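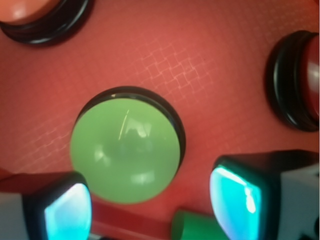 Green button, red background.

The narrator of Pramen doesn't want to talk about the voice. She wants to talk about the chair.

"It creaked," she tells me, before I've even got my coat off. "Nineteen chapters in and it started creaking, and I thought, okay, this is how I lose my mind."

We're in the back of a coffee shop on a Tuesday, a little after ten in the morning, and she's drinking hot water with nothing in it (a habit from recording weeks, she says, and she has never managed to drop it). I've listened to her for years without knowing what she looked like. I think a lot of audiobook people have this experience. She's shorter than her voice.

Pramen, if you haven't gotten to it yet, is the long river novel that came out in print last year and is now an audiobook from Sarnix. It has 136 named characters. I asked how many of them got their own voice and she laughed so hard the guy at the next table looked over.

"I gave real voices to maybe the first nine," she said. "After that it's attitude. This one is always a little late. This one's just eaten. You can't do an accent for everybody, you'd sound like a cartoon, and then you have to remember it four hundred pages later when he comes back for one line."

She keeps notes in a spiral notebook, one page per family. The Mendonça family, the ones who run the ferry, take up so much room that they spill onto the inside of the cover. I asked if I could see it and she said absolutely not — there are things in there about the characters that the author would not enjoy.

I wanted to know about the author, of course. Did they talk? They did, twice on the phone, mostly about how to say things. The title was settled in a minute or so. The name of the town, Miltico, took the rest of the first call. "I'd been practicing it with the weight on the first part. Wrong! It's the middle. I'd been walking around my kitchen saying it wrong for a month."

The recording itself ran ten days in March, starting early, before the trucks got going on the street outside. She reads standing up until lunch and sitting down after, and she swears she can hear the switch when she listens back. I told her I couldn't. She didn't believe me. So when I got home I went back to chapter six with my good headphones, and I still can't hear it, but I did notice how slow she takes the scene where the two sisters are sorting through the linens. There's a pause in there I'd have sworn was my phone freezing.

"They wanted to trim that," she said, when I brought up the slow parts. "I asked them to leave it and they left it. They were very nice about it. I think they were tired."

Does she listen to audiobooks herself? "In the car. Only nonfiction. If it's a novel I start doing it along with them, and then I miss my exit."

She grew up reading out loud to her grandmother, mostly mysteries, and got scolded for giving away the killer with her tone. I love that. She says it taught her to read every suspect like he's the nicest man in the world, and she still does it, so don't bother trying to guess from her voice.

And the chair? She swapped it for a piano bench from the hallway and finished the book on that. "It was awful for my back," she said. "Very quiet, though." She's asked if she can have it for the next one, which starts this fall, and they're still thinking it over.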